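Home > Pretend play > Shops and offices > Surkero Post Office

Surkero Post Office, full counter set
£35
In stock. Leaves us within 2 working days.
Add to basket | Add to wish list | Ask us something

A post office for the living room, with opening hours set by the management, who may be three and may be wearing one sock. The Surkero is a folding cardboard counter with everything needed to run a small and badly organised postal service: a posting box, scales, rubber stamps, an ink pad, forms, parcels, a queue sign and a sign saying CLOSED, which gets more use than the rest put together.

We have sold play shops, play cafés and one regrettable play dentist over the years, and the post office is the one that people write to us about. Children who won't pick up a pencil for anybody will fill in a customs declaration for a banana. They'll weigh it, stamp it, look at you over the counter and tell you it can't go today.

What you get

A fold-out counter in heavy double-walled card, printed on the outside and left plain on the inside for drawing on
A posting box with a slot and a door at the back
Balance scales with wooden weights
Rubber stamps (first class, second class, fragile, return to sender, and a large one that says NO)
A washable ink pad, blue
A pad of forms
Sheets of gummed stamps, the kind you lick, or the kind you dab with a wet sponge if you're the sort of household that owns a sponge for the purpose
Felt parcels with ribbon ties, made for us by Gündoğdu
A queue sign, an OPEN sign and the CLOSED sign
A postbag with a shoulder strap

The strap adjusts. It comes set at its shortest and most buyers never touch it, then tell us it's too small for the nine-year-old. There's a buckle behind the flap.

About that NO stamp

We put it in as a joke in the first batch and took it out of the second, on the grounds that it was encouraging something. The letters we got about the second batch were short and cross. It went back in. If you would rather not have it in the house, leave a note at the checkout and we'll pack an extra FRAGILE in its place. We have been asked to do this by grandparents only.

What they're learning, since you'll want something to say to your sister-in-law

Writing, mostly, and by stealth. An envelope has room for a name and not much else, so a child who finds a whole page alarming will often manage an address. Reading comes in when the letters have to be delivered to the right bear. The scales do heavier and lighter, and after a while they do "the same", which takes longer than you'd think and is worth leaving alone until they get there.

Then there's the queueing. Any game with a counter in it turns out a person in charge and a person waiting, and sooner or later they have to swap. We make no promises about how the swap goes. Younger ones tend to want to stand behind the counter and be given things. Older ones want rules, and will write you a list of them, and pin it up, and enforce it.

The forms are ours and we're quite proud of them. They have a box for who it's from, a box for who it's to, a box for what's inside and a box marked "Why?". We've seen some very good answers in the last one. "Because he is sad and it is a potato" came back to us on the reverse of a returns slip and is stuck up over the packing bench.

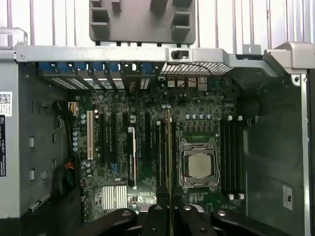

Putting it up

Do this on the floor. The instructions are a single folded sheet with drawings, and they assume you have a clear patch of carpet and the use of both hands, so consider starting before the children are told about it.

Lay the counter flat, printed side down, and fold the sides towards you along the scored lines. Fold each score right back on itself once before you assemble anything. It feels brutal. It's the step people skip, and then they ring up about bulging.

Stand the counter up and slide in the shelf. The tabs go down through the slots until they click, or until they make whatever noise card makes instead of clicking. The shelf only goes one way round: if the tabs are at the top, you have it upside down.

Build the posting box separately and hang it on the left or the right, as you like. The door should open backwards, towards the postmaster. If it opens at the front you've built a cupboard, and the customers will be helping themselves.

The scales need nothing doing to them beyond hanging the pans on the hooks. Put the weights somewhere you will remember.

Folding it away

It goes flat again, and slides behind a sofa or under most beds. Take the shelf out first. Really do take the shelf out first, as the tabs tear if you fold the counter round it, and we can send you a new shelf but we'll know how it happened.

Age and sensible warnings

We say 3 and up. The ceiling is harder to judge, but 9 seems to be where the game turns into a sort of bureaucratic satire, and we'd encourage that for as long as it lasts.

Not for children under 3: the smallest of the wooden weights is small enough to swallow, and someone that age will regard it as a snack. The ribbon ties on the parcels are short. The bag strap is not, so don't let anyone sleep in it. The ink is washable from skin and from most cotton. It is less washable from pale wool, unsealed plaster and a certain kind of dog.

The counter will take leaning. It won't take sitting. There's a line printed on the inside edge which reads PLEASE DO NOT CLIMB ON THE POST OFFICE, and we're told it makes excellent reading practice for children already standing on it.

Refills and extras

The forms go first, then the stamps. We sell both as refills, along with spare ink pads, and the refill pack fits through a normal letterbox. If you have a printer, the form is also a free download from our resources page, in black and white, under the name "Forms, boring". There's a version with the boxes made larger for people whose letters are still enormous, and a version with dotted lines.

The Vuvier delivery bike is sold separately. It's a card front panel that ties on to any trike, scooter or willing adult, with a pouch for letters. It was meant to be included. Then we saw what it did to the size of the box.

We're often asked for a till. There is no till in the Surkero and we don't plan one, having noticed that once there's a till the whole thing becomes a shop and the letters stop. A jam jar lid does perfectly well for coins.

Questions that come up

Is the card recyclable?
Yes, all of it, with your ordinary card collection. Peel off any sticky tape you've added. There will be a lot of it.

Can I buy the felt parcels on their own?
In March, usually, when Gündoğdu send us the new season's colours and we clear the old ones. The rest of the year they only come in the set.

Would it suit a classroom or playgroup?
People do use it that way. It's sturdy enough for a corner of a reception class, provided you accept that card under heavy use looks like card under heavy use. Schools can order on invoice. Ask for extra forms at the same time, as a class can get through a pad in a morning and then resort to the register.

Is it available in other colours?
It is red. We tried green and it looked like a greengrocer's.

My child has posted something real. Which way does the door open?
Backwards, from behind the counter. If the door has been taped shut, and it often has, slit the tape along the bottom edge and leave the hinge alone. Check in there for car keys before you check anywhere else.

Do the stamps work on actual post?
No. Please don't try this. They are very pretty, they show a series of vegetables, and they are worth nothing at all.

Delivery and returns

Orders placed before noon are packed the same day if things are going well. The box is wide and flat and won't go through the door flap, so if you're out, the courier will leave it somewhere of their own choosing. Tell us at the checkout where you'd prefer. "Not the recycling bin" is a perfectly acceptable instruction and has been necessary.

You have 35 days to send it back if it isn't right. We'd like it unbuilt, if possible, though we do understand that a disappointed person doesn't always refold along the lines. If something is missing or arrives squashed, send us a photo and we'll post the part. You don't need to return the squashed one. Give it to the children and let them fill in a claim.

Sold and sent by Zekomero. The Surkero is our own design and so are its faults.

You might also look at: Vuvier delivery bike | Form and stamp refill pack | Spare ink pad, blue | The play dentist (last few, reduced)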